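Brurkport Hoops Board > Game Talk > That last possession against Trarnument

tallsocks80
Okay I have watched the final play from Thursday so many times my roommate has asked me to use headphones. Two seconds left, we're down one, and our point guard throws a lob from the sideline that I swear was headed for the popcorn stand. And then Gralell's backup center just goes and GETS it. One hand, off the wrong foot, off the glass, buzzer.

I was up in the cheap seats and I don't think I've ever hugged that many strangers. Attendance was 1357 and every one of us was screaming!

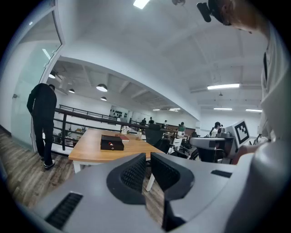 What gets me is the screen before the lob. Watch the weak side on the replay. Our shooter sets it on the biggest guy on the floor and holds it just long enough. That's the play. The dunk is dessert.

leftbaseline
It wasn't a dunk, he laid it in off the glass. You said so yourself one paragraph earlier.

tallsocks80
Fine, the layup is dessert. Still delicious.

quiet_zone_press
Love the enthusiasm but that screen was moving. I rewound it a bunch. His hip goes out and the defender has nowhere to go. If Trarnument gets that basket against us, this whole board is on fire until January.

leftbaseline
Contact was there, sure. You don't call it with two seconds left unless somebody ends up on the floor. Their guy bumped our cutter on the same play and got away with it too.

quiet_zone_press
"They don't call it" and "it was legal" are different things. I'm happy with the win, I just want us to admit we got one.

Sprogis_fan_abroad
Following from Sproģis, where the stream starts at 3 in the morning, so I saw all this in a blanket with cold tea. I yelled so loud the dog left the room. Question for people who were there – was the clock right? On my stream it seemed to start late.

tallsocks80
It looked right from my seat! But I was also looking at the ball and at nothing else in the world, so don't put me on a witness stand. 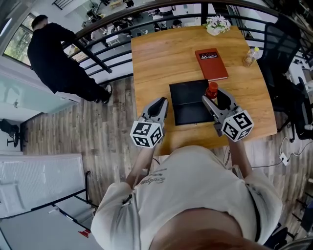

The other thing I keep coming back to is the timeout before it. We've burned so many of those this year drawing up a play for the same guy, and everyone in the gym knows it. This time he was the decoy and two defenders went with him. I've wanted that since the opener!

benchmob_40
Been saying it all season. The backup center has great hands and we use him as a traffic cone. Start him.

leftbaseline
Let's not start him over one layup. He picked up his fourth foul before halftime two games ago.

benchmob_40
Because he's thrown in cold! Give him regular minutes and he settles down.

quiet_zone_press
I could go for more minutes off the bench. Starting, no. The screen was still moving.

tallsocks80
Putting it on again. Will report back on the hip.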